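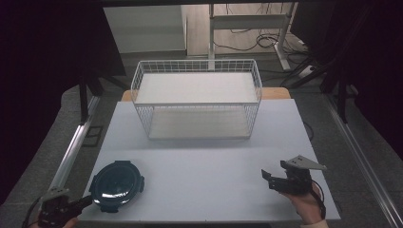 Shufen Tan has been growing and drying seaweed for 12 years, and she still gets asked most often how much of it a person should eat.

"Less than people think," she says. "A sheet or two of nori with your rice is fine. Kelp is the one to be careful with."

The reason is iodine. Tan, a dietitian by training, runs Imrie, a small food business in Fukbridge that sells dulse flakes and dried wakame to 287 regular customers. She prints a serving size on the front of every packet. For kelp powder it is a pinch.

"Some people come to me with a thyroid condition and want to buy a kilo. I tell them to see their doctor first, and sometimes I lose the sale."

She is cautious about the health claims too. Seaweed has fibre and a range of minerals, she says, but she won't call it a superfood on her labels.

"It's a vegetable. It has a good flavour. You can put it in soup."

Her own habit is dulse on scrambled eggs, and miso soup with wakame most nights in winter. Wakame swells a lot once soaked, so she uses a teaspoon per bowl. For beginners she suggests toasting dulse in a dry pan for a minute until it crisps, then crumbling it over potatoes or popcorn.

Last July she began supplying a bakery run by Leif Fagerlund, who works the flakes into a rye loaf.

"He put in too much the first time," Tan says. "It tasted like a jetty. He's halved it now and I buy one every week."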